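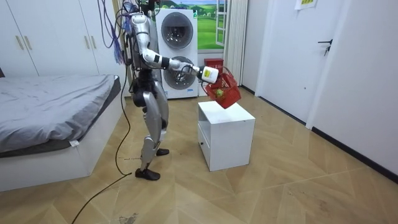 Section 4: Running the placement trials

Follow this section to repeat the basket placement task from the Skineslow study on a walking humanoid. It assumes you have finished the calibration in Section 3 and that the Flamlow control software is installed on the operator's computer.

In each trial the robot carries a basket by its handle to a low cabinet, sets it down and lets go. The method under test, called early settle, slows the arm before contact and lets the legs take up the change in load. The baseline keeps the arm at one speed until contact.

4.1 Preparing the room

1. Place the cabinet on bare floor with its top clear. Check that it does not rock.
2. Put one piece of fruit in the basket. Use the same piece for the whole session.
3. Lay the power cable behind the robot, with enough slack to reach the cabinet. Keep it out of the walking path.
4. Tie up any loose bedding that could reach the robot's feet.
5. Close the doors and keep people out of arm's reach.

CAUTION: The robot does not sense its own cable. If the cable moves in front of either foot, press the stop button before you go near it.

4.2 Starting a trial

1. Stand the robot at the start mark and wait for the balance light on the operator's screen to turn green.
2. Hang the basket handle between the open gripper fingers and select Close. Pull down gently on the basket. The handle should not slip.
3. Choose Baseline or Early Settle from the Method menu. The run sheet gives the order. Do not change it during a session.
4. Select Start and keep one hand on the stop button.
5. When the gripper has opened and the arm is back at rest, select End.

Note: A basket on a hinged handle will swing and may arrive at an angle. Both methods allow for this. Do not steady it by hand, or the trial must be thrown out.

4.3 Scoring

Mark a trial as a success only if all of the basket's base is on the cabinet, the fruit is still inside and the robot has not taken a recovery step. Record a recovery step even when the basket lands well. Trials ended with the stop button count as failures unless the cause was outside the robot, such as a power cut.

The Skineslow set has 1,184 trials, recorded in Cáceres and at the Bonodmont flat. Of these, 824 were successes across both methods. Most failures were recovery steps just after release — the moment early settle was written to deal with. We have not tested it on cabinets taller than the robot's hip, and the default settings should not be used for them.

4.4 After the session

1. Take the basket out of the gripper before you turn off the motors.
2. Save the log and copy the run sheet into the same folder.
3. Let the leg motors rest for seven minutes before another session.

Section last revised 7/20/18. The arm speed table will be replaced in October.

This site uses cookies to remember your settings. Accept | Find out more

© Skineslow Project | Contact us | Back to top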